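Simulation and benchmarks > Kitchen tasks > Dead views in multi-camera sets

murnora_k
Moving this out of the release thread. I'm running the view-ablation protocol on the Rakero kitchen set: mask one camera at evaluation, leave the weights alone, compare success per task. One look into the basin and three window views from the sink task follow. 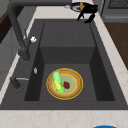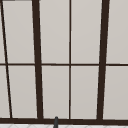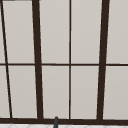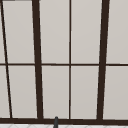
Last edited by murnora_k on 2018-09-16

The first view has the plate with the corn on it, the basin walls, the faucet and both gripper fingers. The window views have bars, pale panes and the tip of something gray at the bottom. Masking the window camera changed nothing I could measure over 100 rollouts. Masking the basin camera took the policy to zero. My proposal is to drop any view whose removal costs less than five points and spend the pixels on resolution elsewhere.

tessellate
Zero cost at evaluation doesn't mean zero cost in training. You masked a policy that had already learned to ignore that input. Retrain without the camera, then compare. Those are two different experiments and the write-up should keep them apart.

murnora_k
Agreed that they differ. Retraining is queued, 2,000 demonstrations, same seeds. I expect no change.

hanenbridge_lab
I'd argue against dropping it. A view with no task content is a useful control. If success falls when you swap the window view for one from another kitchen, the policy is keying on the background. We ran that swap in July on our own set and lost more than we did from any lighting change.

murnora_k
How did you swap? Per episode or per step?

hanenbridge_lab
Per episode, fixed at reset. Per step adds flicker and you end up measuring that.

joint_six
Has anyone checked the camera mount? A view that sits on the window for a whole task reads like a wrong extrinsic to me. Cattaneo's loader had a sign error on pitch in one version. I'd rule that out before calling the view uninformative.

murnora_k
Checked against the scene file. The pose matches what is written there. Whether the file is what the authors meant is another question – I've asked Ada Cirillo, who maintains it.

tessellate
Then the result is about one pose in one layout. I would not state the five-point rule as general. With 100 rollouts your interval is wider than the threshold anyway.

murnora_k
Fair on the interval. I'll rerun with more rollouts and report at 90 percent confidence. The threshold stays as a default that people can override.

joint_six
Still think a default will get copied into configs without being read. Post the retrained numbers before you merge it.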